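Visit Report: Evitz Table Linen Mill, Plornstead
May 24, 2025

The Evitz mill opens its finishing side to visitors twice a year, in March and again in late spring. The tour takes in the weaving shed, the dye house, the print room and the inspection hall, in that order, with a stop in the showroom before the exit. Hearing protection is handed out at the door and is needed only in the first section.

Weaving runs on rapier looms in two rows. Most of the output is plain-weave cotton in a medium weight, used for placemats and runners. A heavier half-linen cloth is woven on the far row for napkins. Warp beams are prepared off site at Stundow and arrive already sized. The guide put the change time for a beam at a little over one shift when the drawing-in has to be redone, and much less when the new warp can be knotted to the old one.

Loom 19 was stopped for a reed change during our visit, which allowed a close look at the shed and the weft insertion. The selvage is a tucked type on the napkin cloth and a cut leno on everything else. Leno waste is collected in bags at the loom side and sold for stuffing.

In the dye house, piece dyeing is done on jiggers. Navy is the slowest shade in the range because of the number of washes needed before the rinse water runs clear. A crocking test is done on each lot, dry and wet, and the swatches are stapled to the lot card. Lot 403 was on the bench with a wet result below the house limit and was marked for another soaping.

The print room uses a flat screen table for short runs and a rotary machine for the rest. Patterned placemats are printed on the roll and cut afterward, so the repeat has to match the finished length. Where a design has different motifs at each end, the cutter works from a registration mark in the selvage. An error here shows up as a stripe or floral section that drifts toward the hem over the length of the roll.
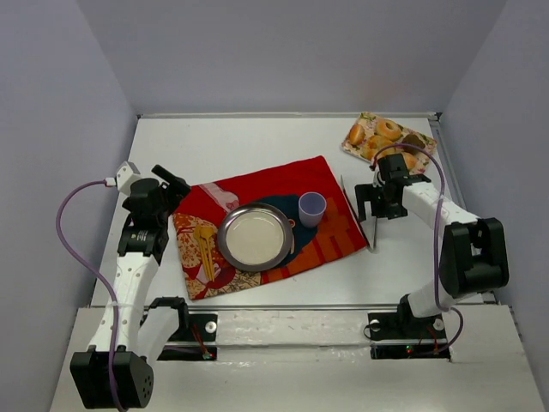 Place setting with a red patterned placemat, navy cloth and gold-colored utensils.

Inspection is by eye over a lit table. Faults are graded by length and marked with a colored thread at the edge. Pieces under the limit go to hemming, and the others are cut down for coasters or sold as seconds. Corners are mitered on the napkins and simply folded on the placemats. The Vītola line, a bleached half-linen, gets a second pass after pressing, as slubs are easier to see on white once the cloth is flat.

Shrinkage is checked on a marked square, washed and line dried before measuring. Samples from 11 rolls were hanging in the lab. Warp shrinkage is the larger figure on the half-linen, and the cutting size is adjusted for it. The pressed samples had kept their square shape well. One of the unpressed ones had a visible skew.

The showroom sells first-quality stock at list price, with seconds in bins near the exit. The walking route includes one flight of stairs between the print room and inspection, with a freight elevator on request. Parking is behind the boiler house. Photography is allowed everywhere except at the rotary printer.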